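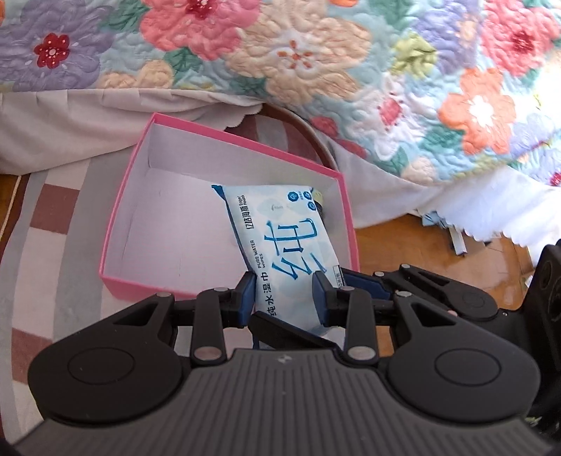
Wet wipes

Wet wipes, also called moist wipes or baby wipes, are small sheets of soft cloth or paper, dampened at the factory and sold folded in a sealed packet. They are a wonderfully handy thing to have in the house! One sheet will do for sticky fingers, a smeared table top or a muddy shoe, with no bowl or flannel needed.

Types

Water wipes, sold in Chinese as 纯水湿巾 ("pure water wipes"), are made with purified water and very little else, and are popular with parents of young babies. Other kinds carry soap, scent or alcohol, and there are special ones for spectacles, screens and kitchen tops. Pocket packets often hold 10 or 15 sheets, while larger ones have a resealable flap or a hard plastic lid.

Storage

A packet keeps best lying flat, out of the sun, with the flap pressed down firmly. Many households use an open cardboard box or tray for them, along with other small things for changing or travel. In Stendcombe the sisters Blandine and Capucine Lebrun run a delightful November swap of decorated wipe boxes, which drew 44 entries in its best year.

Disposal

Used wipes belong in the bin. Many contain plastic fibres, and even the paper kinds can block drains.

See also: Flannel; Paper handkerchief; Nappy bag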